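Leave the Square Alone

The city of Bridstead wants to fix its main plaza again. The plan on the table would put four kiosks, a fountain and a raised lawn on what is now open pavement. I have been to two of the public meetings, and almost everyone who spoke took it for granted that the space has to be filled. I don't think it does.

The complaint is always the same. The plaza is bare. It is hot in summer and windy in winter. People cross it quickly and don't stay. All of this is true, and I have no wish to argue with anyone who has walked across it in August. But a lot of what I value in the place depends on it being bare, and I would like someone to say so before the contracts are signed.

I grew up six streets away. My mother sold fruit from a cart on the north side until the permits changed. On ordinary mornings the plaza did very little. Then in March the spring market would come, and for a weekend there were rows of tables from one side to the other. Later there were school parades, a blood drive, two strikes and an outdoor funeral for a bus driver everybody knew. None of these events needed a stage or a lawn. They needed a large flat place with nothing bolted to it.

Boonsong Suksawat, who ran the market for years, told me the last redesign cost him 70 stalls. That was the one that added planters along the east side. They looked fine in the drawings. In practice the delivery trucks could no longer turn, so the heavier goods stopped coming, and after a few seasons the furniture sellers moved out to the Viker parking lot. They are still there. The planters were taken out, but a market that has moved doesn't come back because you ask it to.

Built things also have to be looked after. A fountain needs a pump, a drain and a person who knows how to fix both. The one outside the old library has been dry more years than it has run. Kiosks need tenants. The proposal says the kiosks will pay for themselves, but it gives no figures for the months when it rains. Pavement asks for a sweeper and now and then a new slab.

Mayuree Limsakul, an architect who supports the plan, wrote in the local paper that an empty square is a failure of imagination. I read her piece twice and I understand the worry. A place that looks unused is easy to sell, and she would sooner see kiosks than a parking garage. I would too. I just don't agree that the only way to protect a piece of ground is to put something on it.

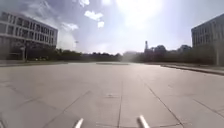
Photo: Rangi Rakena

The strongest point on the other side is shade. Older people need it, and so do parents with small children. I would support trees along the edges tomorrow, planted in the ground and close to the benches that are there already. Trees at the edge leave the middle open. The council had a version like this two years ago, with awnings on the south side as well, and dropped it after one meeting. I asked why and was told it didn't have enough "program," meaning things for people to do.

I think people can be trusted to find things to do. Children learn to ride bikes on open pavement. Teenagers sit on it. Dance groups use it in the evening with one small speaker. If you build for one use, you get that use for as long as it stays popular, and then you get a repair bill.

The petition against the kiosks has 2609 names so far, and it can be signed at the Khamphan bakery until the end of the month. It asks for the trees, the awnings and better lighting at the bus stop, and for the rest of the plaza to be left as it is.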